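**Ticket 510 – Bed-making module, left gripper loses fabric edge during fold**
Product: Gelow two-arm home kit, Pavliuk textile add-on
Opened by: Huia Sutcliffe, Clakik
Assigned: Lindsay Ellery, Tredell support
Status: waiting on customer
Opened: 2 January 2025

**Report (HS)**

Evaluation unit, add-on installed per the setup guide. Pick on flat cotton sheets is fine. On printed bedding the left arm reports `GRASP_OK`, lifts, then drops to `EDGE_LOST` before the fold starts. Of 157 logged picks, 38 ended this way. Right arm has the same firmware and fails far less often. Finger pads were replaced before the run. Wrist view from the polka-dot fabric, fingers open on either side of the fold:
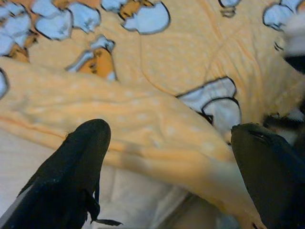 Edge confidence on this fabric swings between frames with the arm stationary. I suspect the detector is scoring the black outlines in the print as fabric edges. Lowering the contrast threshold made it worse.

**Reply (LE)**

Agree on the outlines. The default profile is tuned for plain textiles and weights contrast over depth. Please try:

1. Set `fabric_profile` to `patterned`.
2. Rerun wrist depth calibration, left arm only.
3. Raise `approach_clearance` by 2 mm. Fingers that touch down early push the fold away before closing.
4. Confirm the grip force limit is the same on both arms.

Also send a head camera view with both arms in position over the bed. The planner can assign a pillow and the pad to different arms in one pass, and that affects timing.

**Update (HS)**

Steps 1 to 3 done. Step 4: left limit was lower than right – probably left over from the factory test file. Now matched. Head view with the left gripper open over the quilted pad and the right at the gray pillow:

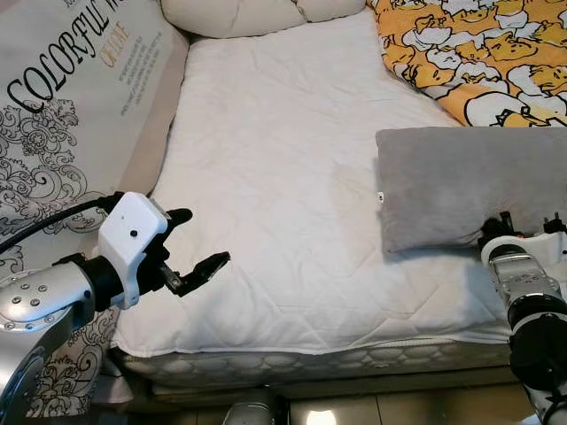
Pillow pick is assigned to the right arm in every plan I have logged. The left arm waits for the right to report before closing, and the wait is sometimes long enough to hit the grasp timeout. The log shows this as `EDGE_LOST` too, so the failure count above mixes two causes.

**Reply (LE)**

Confirmed on our side. The timeout should return its own code; filed as a separate defect, fix planned for the March release. Until then set `sync_wait` to `off` for pad and sheet tasks. Leave it on for comforters.

Please rerun the same task list with the new profile and attach the full log, both arms.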